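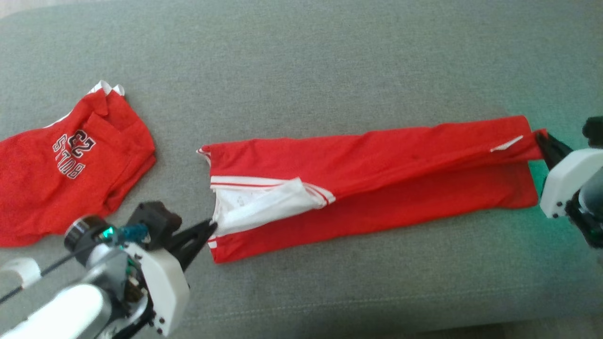
Filed under: Days Out > Open Days & Factory Visits

Kollcombe has a textile sorting hall that opens to the public twice a year, and in December I finally went. It is a 20-minute walk from the station, mostly along a road with no sidewalk, so wear boots. Doors opened at 10 in the morning and there was already a line for the coffee cart.

The hall is run by Fesex, which takes in used clothing from the whole county. Sportswear is handled in its own area at the back, and that was the part I had come for. I used to help with the uniforms for a youth basketball league and I have folded a lot of mesh in my life, most of it badly.

The woman leading our group said they handle 2,000 pieces on a normal day, of which 315 on average are sports clothes. Jerseys and shorts arrive mixed together. The first job is to find the pairs. A red Bulls 23 jersey and a pair of red shorts with striped sides will be put together if the reds are close enough, even if they came in separate bags. If the reds don't match, they go on separate racks.

Then comes folding. Their method for shorts is to lay them out flat, fold them lengthwise so one leg lies on the other, smooth out the lining, and fold up from the hem. The lining is the annoying part. It slides out at the waist or the leg and leaves a lump in the stack. Jerseys go face down, sides in to the middle, bottom up to the collar, then turned over so the number shows. Large printed numbers should not be creased across if you can help it. Old lettering cracks along the fold.

We all got to try it at long tables. Mesh doesn't hold a crease, and my first jersey opened up again as soon as I let go. A heavier hand helps, and so does folding on fabric instead of a slick tabletop. I have switched to the couch at home.

Upstairs there is a small display of old team uniforms lent by Öberg, a sports shop in town that closed. The wool ones are worth the stairs. The labels are printed very small.

The resale room is by the exit. Shorts were $3, and full sets were $8 when they had both halves. I bought one set and a canvas bag. Cards were not accepted at the register.

Practical notes: entry is free, but the folding session needs a ticket, and they only give out 99. Parking is in the Nollix lot across the road, about 300 spaces, full by 11. The restrooms are on the ground floor, past the baling machine. The next open day is in May.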